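Manuals > Storage & Display > Flukero Two-Tier Clear Case > Setting Up

Section 3: Choosing a spot and fitting the lid

Now the fun part! Your Flukero is together, the film is off, and it's time to give it a home. Take your time here - a clear case looks wonderful on a table with plenty of open space around it.

1. Clear the table and wipe it with a dry cloth. Crumbs and grit scratch acrylic fast.

2. Check that the table is level. If the case rocks, move it before you load anything.

3. Carry the case with both hands under the base, never by the lid. The lid isn't attached and will slide right off.

4. Set the case down a little back from the front edge, with room on both sides for your hands.

5. Lower the lid flat onto the top. Line up the back first, then let the front settle. A small overhang at the front is correct. 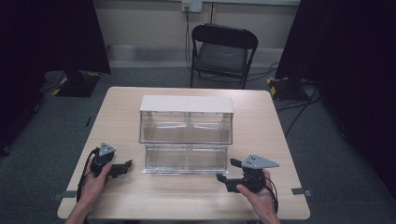
The clear case with its white lid on.
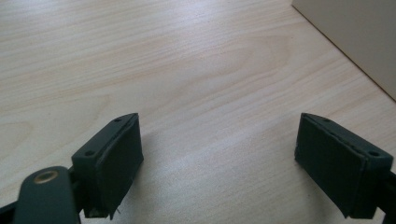
6. Load the lower tier first, heaviest things at the bottom. Small bottles, yarn, model cars - they all look great behind clear walls.

7. Fill the upper tier last, and leave a finger's width under the lid.

CAUTION: Do not lean on the lid or stack a second case on it.

CAUTION: Keep glass cleaner and alcohol wipes away from the acrylic. Warm water, a drop of dish soap and a soft cloth will do it.

Note: Pale wood tables show the case off beautifully, and the grain comes through the plastic. On a dark table you'll be dusting more often.

Note: If you also have the Etari divider set, fit the dividers before step 6. See Section 4.

Text by Rui Frade for Zitmont. Revised 5 October 2025.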